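Drollport Makers Board > Machines > Grippers and end tools

Fin fingers slipping on thin fabric, pins working loose (hand-held gripper, laundry sorting)

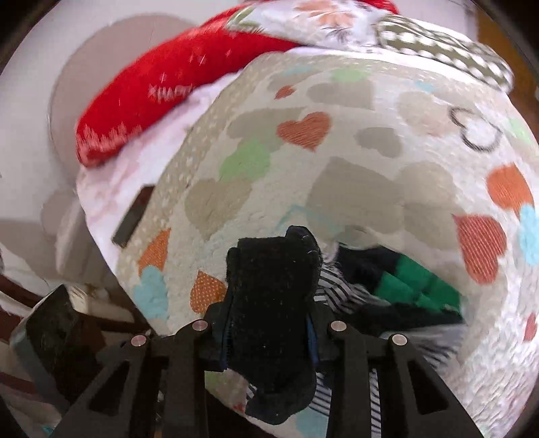
tansy_bench wrote:
Hello all, and sorry in advance for the length, I do go on a bit. I look after the hand-held gripper we use for laundry picking, the one with the black triangulated fingers and metal cross pins. We call it the Nustel, after the project, although most of it came out of our own printer. It has been a lovely thing to use, and on towels and blankets I have no complaints whatever.

Socks are where it's going wrong. I can close on a fold and lift, and for the first hour or so it all behaves, but by the afternoon the sock starts creeping out between the tips and I find myself squeezing the trigger harder and harder. Dark socks shed bits everywhere too, and I wonder if the pads are simply getting clogged. On top of that, two of the pins have begun to walk sideways. I tap them back in with the handle of a screwdriver — please don't shout at me — and they stay put for a day or two.

The pads are thin silicone sheet, stuck on with double-sided tape. The trigger return spring is the original. What would you do first?

oldgreyspanner wrote:
Nobody's going to shout, but do stop tapping them! Every time you do that you open the hole a little more. Take the finger off, push the pin right out and have a look down the hole with a torch. If it has gone oval you want a new finger, and if it's still round a tiny smear of retaining compound on the pin will see you through. Let it cure overnight before you squeeze anything.

As for the slipping, I'd put my money on the pads. Silicone is marvellous when it's clean and hopeless once it has a coat of fluff on it. I wipe mine with a damp lint-free cloth after every basket, and once a day with a drop of isopropyl. Mine last me a good few months that way.

peggotty7 wrote:
I'm going to disagree a little with the retaining compound, if that's all right. On a printed finger those pins are pivots, and the side struts need to be able to turn on them a touch or the finger won't wrap round what it's holding. Glue the pin and you have a stiff finger, and a stiff finger is worse on socks than a loose pin. I use pins that are slightly longer with a small head on one end and a push-on cap on the other. Fiddly the first time, but then you can take them out whenever you like for cleaning.

oldgreyspanner wrote:
Fair point about the pivots, but I never meant glue the whole length of it! Only where the pin passes through the outer wall. The strut in the middle still turns freely. I've run a pair like that on the Sallitz bench since last June and they flex as well as they ever did.

peggotty7 wrote:
It does creep along the pin, though, however careful you are with the drop. I had one go solid on me and had to cut it out with a junior hacksaw. We may just have to agree to differ.

mothballs_and_magnets wrote:
Has anybody asked about the tips lining up? I had just this trouble, slipping by the afternoon and all, and blamed the pads for weeks. The mounting screws had backed off and one finger was sitting a hair further forward than the other. You don't notice on a blanket because there's so much to get hold of, but with one thin layer it matters a great deal. Close it on a strip of plain paper and tug. If it pulls out easily from one side and sticks on the other, there's your answer.

I keep a little notebook with mine and count the closes, which I know is overdoing it. My screws wanted nipping up after 484, and now I do them every morning with a cup of tea.

tansy_bench wrote:
Oh, you are all kind, thank you. I've had the fingers off this evening. The paper came out of the left side with hardly a tug, so mothballs has it, or part of it at any rate. Both finger screws were loose. The pads were a disgrace as well, properly felted over, and I cleaned them up as oldgreyspanner says. One of the wandering pins is in a round hole and the other is nearly oval, so that finger is going to be replaced whatever happens.

Is there a feeling about pad thickness while I'm in there? I've got some softer sheet in the drawer from Haslinger, and I'm tempted.

oldgreyspanner wrote:
Softer is grippier but it tears at the tip. Stay with what you've got until the alignment is sorted, or you won't know which change did the good.

peggotty7 wrote:
On that we do agree! One thing at a time. And if you're printing the new finger anyway, print the pair. An old one and a new one never bend quite alike — I've tried to save the plastic before now and regretted it. Let the bed warm up for 24 minutes first if yours curls at the corners like mine.

mothballs_and_magnets wrote:
And rub a bit of 80 grit over the back of the finger face before you stick the pads on. Tape holds much better to it.

tansy_bench wrote:
Pair it is, then. I'm going to try the capped pins on the new fingers and keep the old sound one in the drawer as a spare. I'll have a go with the paper strip again once it's all back together and post how it does on the socks.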